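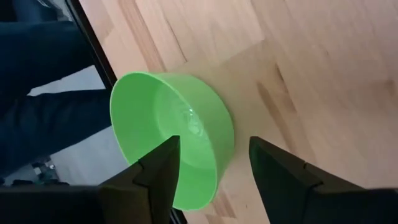 4. Descaling the Drelilby humidifier

Descale the tank and base every 2 weeks when the unit runs daily, or when the scale light stays on after refilling. Homes with hard water may need it more often. Before you start, set out a measuring cup, white vinegar, a soft brush and a wide, shallow plastic bowl like the green one shown. The bowl is for soaking the float and the mist cap. Any bowl will do if both parts lie flat and the liquid covers them.

CAUTION: Unplug the unit and let it stand for 20 minutes before you remove the tank. The heating plate stays hot after the power is off.

1. Lift the tank straight up by its handle. Carry it to the sink and empty it through the fill opening.
2. Pull the mist cap off the top of the tank. Press the two tabs on the float and slide it out of the base.
3. Mix one part white vinegar with two parts water. Put the float and mist cap in the bowl and cover them with the mixture.
4. Pour the rest of the mixture into the base up to the MAX line. Do not fill past the line or let liquid run into the air outlet.
5. Leave everything to soak for 25 minutes.

NOTE: Do not use bleach, dish soap or descaling tablets made for coffee makers. They leave a residue that can end up in the mist.

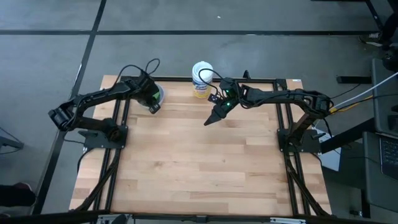

6. Brush the heating plate gently. Do not scrape it with a knife or steel wool. If scale remains, repeat the soak with fresh mixture.
7. Empty the base from the corner marked DRAIN. Rinse it twice with clean water and wipe it dry.
8. Rinse the float and mist cap under the tap. Slide the float back in until both tabs click.
9. Refit the mist cap and fill the tank with cool water. Place the unit on a level surface at least 2 feet from the wall.
10. Plug in the unit and hold RESET until the scale light goes out.

If the display shows code 57, the float is not seated. Unplug the unit, take the float out and fit it again. If the code comes back, order a replacement float from Drillier Parts.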